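The Drinance Gauge

2 min read

The gauge at Darside stood in a brick hut on the upstream side of the weir. It recorded the level of the river every quarter of an hour, and had done so for 64 years. Sheena Jardine went up on a Tuesday to close it.

The procedure ran to 8 steps. She read the staff board, read the float, and wrote both figures in the book. They differed by 2 centimetres. The tolerance was 1. She cleaned the board with a stiff brush and read them again. They still differed by 2 centimetres.

She looked back through the book. The same difference appeared on every page, in five kinds of handwriting, always noted and never corrected. The first entry gave no reason for it. Every flood warning sent down to Drinance had been calculated from the float.

She rang the office and asked which figure should stand as the last one.
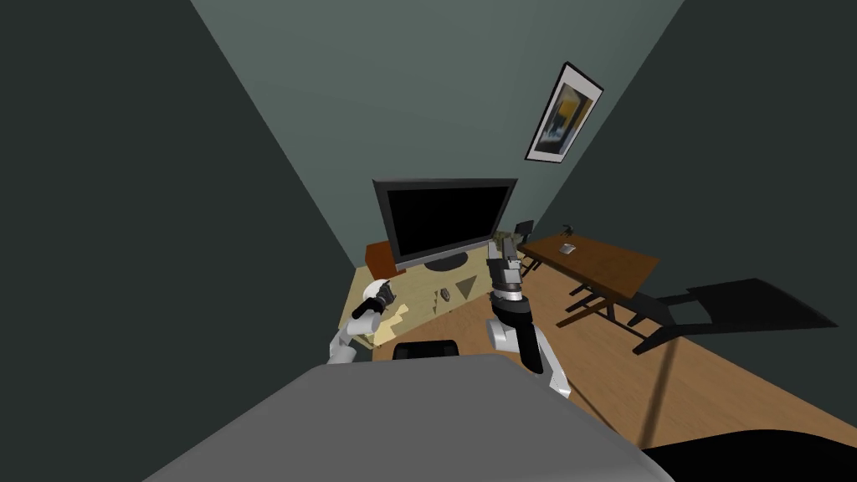 Svend Bjarnason told her that it made no difference, that the new station took its zero from the old float, and that the error would therefore carry on without a break. He asked whether the door locked.

She tried it. The key turned on the second attempt.

In the column for remarks she wrote the time, 16.40, and the words "float reads high". She disconnected the cable, lifted the float out of its well and laid it on the bench. It was a copper ball with a dent on one side, up to 20 millimetres deep.

The river went on past the board. She did not read it again.

Comments

Valentini: A dented float would sit lower, so it would read low. Otherwise good.

Nuvcombe: Depends when it was dented. If they set the zero afterwards it could read either way.

Valentini: Fair point. I would still have checked the tape.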